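Skenarstead Releases Kiani 3, a Planning Toolkit That Rehearses Kitchen Chores Before a Robot Tries Them

Skenarstead is delighted to announce that Kiani 3, the newest version of its motion planning and simulation toolkit, is available to download starting this January, and we could hardly be happier to share it with the many labs and small teams who have been so patient with us!

The new release comes with 190 ready-made household scenes and 11 arm models, and it lets developers try out a grasp, change their minds, and try again without writing a new scene file each time.

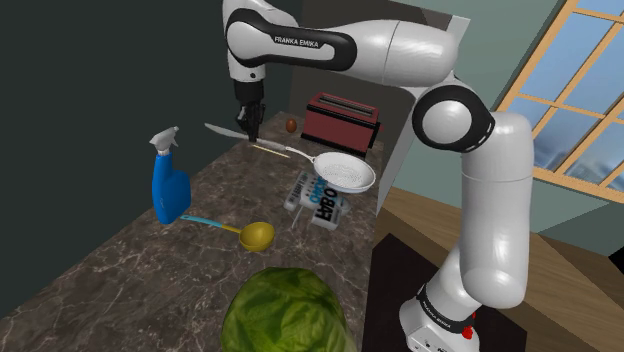 "We wanted the clutter to feel like a kitchen that people cook in," said Elżbieta Szewczyk, who leads the planning group. "A planner that only ever meets one tidy block on a bare table has a lot of growing up to do, and we would like it to do that growing up on our computers first."

Kiani 3 also brings a faster collision checker, a friendlier grasp editor, and a replay window (a long-standing request from our users) that steps through a plan one waypoint at a time. Scenes made in Kiani 2 will open as they are.

Academic licenses remain free, and commercial teams can try the full toolkit for 7 weeks. Questions are always welcome and should go to Keegan Gauthier in the Skenarstead press office.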